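The Best Game in the Closet Costs Less Than Lunch

2022-09-27

I have a shelf of board games that I love and almost never play. You probably have one too. Mine has big square boxes on it, the kind with linen-finish cards and a rulebook that has its own table of contents, and one of them weighs more than my vacuum cleaner. I bought that one at the game fair in Skemness and carried it home on a bus. It has been out of its box twice.

And then there is the guessing game. You know the one. Two players, two plastic boards full of little faces that flip down, one secret character each. You ask yes-or-no questions until you're sure, and then you blurt out a name and either jump up or groan. It takes a couple of minutes. It comes off the shelf in our house more than everything else put together, and I have come around to thinking it might be one of the best games ever made. I mean that about adults, too!

I can hear the objection already, because I used to make it myself. It's a toy. There's no strategy. You get it at six and you outgrow it at nine. A few years ago I sold our first copy at a yard sale on Getmont for 2 dollars, and I threw in a bag of marbles to be nice. I regretted it before the month was out and went looking for another.

So let's talk about the questions, which are where the whole game lives. Kids start out by asking the thing that jumps out at them. Is it wearing glasses? Does it have a mustache? If the answer is yes you're nearly done, and if it's no you've put down a tiny handful of flaps and your opponent is grinning. Then one day a kid works out that a question that cuts the board in half is worth more than a lucky shot, and you can see it happen on their face. I've played with a child who went quiet for what felt like a full minute and then asked whether the name came in the first half of the alphabet. I wanted to stand up and applaud. I also lost.

That is real thinking, and it's the same thinking you use to find out why the dryer won't start or which of the kitchen lights has tripped the breaker. You learn to ask the thing that rules out the most. I have sat through workshops at my old job at Clirnport, with slides, that tried to teach grown people this and did it worse than a plastic board with hinges on it.

The other thing I love is the looking. Most of us are pretty bad at looking. You think you know who has a hat, and then you go down the row and find one you missed, and by then you've already flipped the wrong flap and your whole game is poisoned. Half the arguments at our table are about whether something counts. Is a ribbon a hat? Is that beard orange or brown? Are those spots or patches? You have to agree on words before you can agree on answers, and two people who have known each other for 30 years can still discover that they don't mean the same thing by "blond."

This is why I'm such a fan of the versions with animals and cartoon characters in place of the old lineup of human faces. Some purists can't stand them. I think they're better!

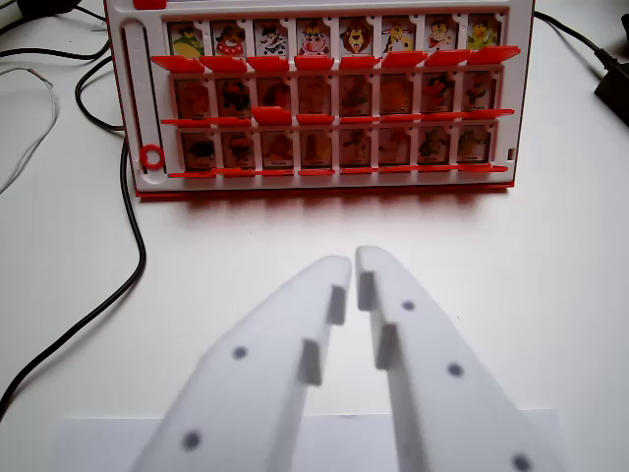 With people, you run through hair, hat, glasses, beard, and after a while every game goes down the same path. Put a spotted dog and a cow and a lion up there and the questions open right out. Would it live on a farm? Could it beat me in a race? Would you want it in the house? My favorite house rule, which I push on every guest, is that you may not ask about anything you can see. No colors, no clothes, no spots. You can only ask about what you believe the character would do. Would it return a borrowed ladder? It makes no sense and there is no way to settle a dispute, and I have never laughed harder at a card table.

Then there's the feel of it. I will defend the clack of those flaps against any app. There is an electronic version going around the neighborhood, from Probert, and it does everything right: it keeps track for you, it never lets you knock down the wrong one, it plays a little tune. But I want to be able to knock down the wrong one. I want to hear my opponent put down a long run of flaps, clack clack clack, and feel my stomach drop because I gave away too much.

I'll grant a few complaints. The flaps get loose over the years, the cards slide around, and if you bump the table at the wrong moment there can be tears (mine, once). It's strictly for two, so a third person has to team up or wait for the winner. And the names are printed so small on some sets that my reading glasses have to come to the table with me.

None of that has ever kept it on the shelf. If yours is at the bottom of a closet somewhere, dig it out this week and play three rounds with somebody who thinks they're too old for it. Let them go first. And ask them about the ladder.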